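Wiping Down: a gallery of tables and the cloths that love them

Posted June 9, 2024

We have been asked, more than once, why a website mostly concerned with secondhand furniture should have a page about wiping it. The answer is that we have watched what people do to a perfectly decent table in the first week of ownership, and it is rarely kind. They buy it, they get it home, they put a mug on it, and then they go at the ring with whatever is under the sink.

So this is the gallery for Ruppert Street, our shared hall, where every table earns its keep. There are people eating at them by noon and gluing things to them by three. The collection grew out of the February clean, when the long room was emptied down to its skirting boards and we discovered that two of the tables we had always called brown were oak. Nuno Matos took this badly. He had been matching chairs to them for years.

The page is filed under Tables, Round, which is a grand title for a short section. Our round ones came from the Hustitz canteen when it closed, in a job lot numbered 2244 on the auction sheet, along with a tea urn that has never once poured straight. We paid 87 pounds for the lot and felt clever until we had to get it up the ramp. The long tables will have a page of their own when somebody has dealt with the chewing gum.

A word on red. Red tops are cheerful, they make a plate of biscuits look like an occasion, and they show every smear from the far end of the building. A beige table will keep your secrets. A red one will tell your mother. If you must have red, and plainly we must, then resign yourself to a spray bottle and a cloth, and to wiping the same patch twice.

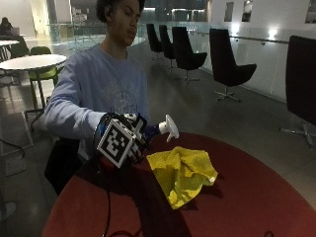 Round table, deep red top. White spray trigger in a gloved hand, yellow cloth bunched up and waiting its turn.

Fulgencio Ibarra writes in to say that we have all got it backwards and should be spraying the cloth, never the table. He has refinished tabletops for longer than this website has existed, and in his view more edges are ruined by liquid creeping under the trim than by any amount of soup. Spray the cloth, fold it in four, use one face at a time, and when you run out of clean faces get another cloth. He adds that anybody who leaves a cloth in a heap overnight deserves the smell.

We put this to Nuno, who has sprayed tables directly all his life and sees no reason to stop at his age. They have agreed to differ, which in practice means that Fulgencio goes round afterwards checking the edges with his thumbnail.

For those who want the house method, such as it is:

Crumbs first. Dry, into the hand, into the bin. A wet crumb is a paste, and a paste on a red table is a feature.

Spray sparingly. Two squeezes will do a place setting. We got through a litre of Puvico in a single afternoon once, and the floor was like an ice rink until teatime.

Work from the far side towards yourself, or you will drag your sleeve through the bit you have just done. On a round table there is no far side, strictly speaking, so pick one and be firm about it.

Yellow cloths for tables, blue for the kitchen, pink for places we needn't go into. The system is written up by the sink and has been respected for as long as 20 minutes at a stretch.

Buff it dry. Everyone skips this. It is why your table has a bloom on it like an old plum.

Polish is another matter. We were talked into a tin of Presell at a trade fair, and it does bring up a lovely shine, on which the next dinner plate will travel some distance. It now lives on the top shelf and comes down for the piano.

The cloths themselves go in a hot wash, on their own, with no softener. Softener leaves them silky and useless, like a good many of the chairs we are offered. We bought a box of 1000 when the hall reopened, on the grounds that this would see us out. Please stop taking them home to do your cars.

Next in the gallery: Tables, Folding, and the injuries arising.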